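Edge-grain board

An edge-grain board is a flat slab made by gluing narrow strips of solid wood side by side so that the edges of the original boards form the working face. It is used for cutting boards, countertops, workbench tops and shop fixtures. In American usage the product is often sold as butcher block, a term that also covers end-grain construction, in which the cut ends of the fibers face upward. The two types differ in manufacture, cost and wear.

Terminology

The names of the construction types refer to the part of the strip that is turned toward the user. In a face-grain panel the wide faces of the boards are visible and the glue lines are few. In an edge-grain panel each board is ripped into strips, and each strip is rotated a quarter turn before gluing, which places the narrow edge on top. In an end-grain panel a finished edge-grain slab is crosscut into bars, the bars are turned upright, and the assembly is glued a second time.

The trade distinguishes full-length strips from finger-jointed strips. A full-length strip runs from one end of the slab to the other without a break. A finger-jointed strip is built from shorter pieces with interlocking cuts at the ends. Finger-jointed stock uses more of the log and costs less, but the joints remain visible under clear finishes.

Wood species

Hard maple is the most common species in North America. It is dense, has small closed pores and carries little taste or odor. Its color ranges from near white in the sapwood to light brown in the heartwood, and mineral streaks are permitted in most commercial grades. Beech and birch are used in the same way. Walnut and cherry are softer and are chosen mainly for color. Open-pored woods such as red oak hold moisture and food particles and are seldom used for kitchen surfaces, although they are accepted for tabletops.

Softwoods dent easily and may bleed resin. They are limited to low-cost shelving and temporary work surfaces.

Manufacture

Lumber is dried in a kiln to a moisture content suited to indoor use. It is then planed, ripped to width and sorted by color. Strips with knots, splits or bark are removed or cut back. Sorting is done by hand in small shops and by optical scanner in larger ones.

Glue is spread on one or both faces of each strip. Polyvinyl acetate adhesives with added water resistance are standard for household boards; urea-formaldehyde and polyurethane adhesives are used in some countertop lines. The strips are placed in a clamp carrier or press and held under even pressure until the glue sets. Too little pressure leaves thick glue lines, and too much forces the adhesive out of the joint.

After pressing, the slab is rested so that moisture from the glue can spread through the wood. Surfacing too early produces sunken joints, a defect in which the wood beside each glue line shrinks below the level of the strip. The slab is then planed or wide-belt sanded, trimmed to size and finished.

Movement and stability

Wood swells and shrinks across the grain as humidity changes, while movement along the grain is slight. An edge-grain slab therefore changes mainly in width and thickness. In slabs made from flat-sawn lumber, the quarter turn given to each strip brings the growth rings closer to vertical, which reduces change in width and limits cupping.

Fasteners must allow for movement. Countertops are attached through slotted holes or with sliding clips. Breadboard ends, which are crosspieces fitted to the ends of a slab, are glued only at the center. A slab that is wetted or oiled on one face only will tend to bow, and makers advise treating all sides equally.

Finishes

Boards for food contact are commonly treated with mineral oil, alone or mixed with beeswax. Neither cures, and both must be renewed. Tung oil and linseed oil cure to a harder surface but need a longer waiting period before use. Varnish and lacquer are used on tables and desks, where knives are not expected.

Uses outside the kitchen

Edge-grain slabs are used where a flat, stiff and easily repaired surface is needed. Workbench tops are the largest such market. Light-colored maple is also used for display bases, drawing tables and tabletop work in laboratories, where it provides an even background and does not scratch light parts. 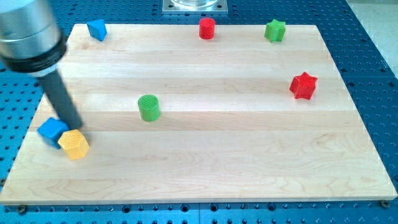 A light maple board in butcher-block style, made of long strips, with two small blocks at its left edge.

Care and repair

Boards are washed by hand in warm water and dried standing on edge. Dishwashers expose the wood to prolonged heat and moisture, which can open the joints. Stains are removed with salt, diluted vinegar or light sanding. Deeper cuts are planed or sanded out, with the direction of the work kept parallel to the strips.

An open joint can be repaired by sawing the slab along the failed line, planing both edges and gluing them again. The repair reduces the width by the amount of wood removed.

See also

Butcher block
Cutting board
Finger joint
Laminated wood
Wood drying

This page was last edited on October 26, 2021.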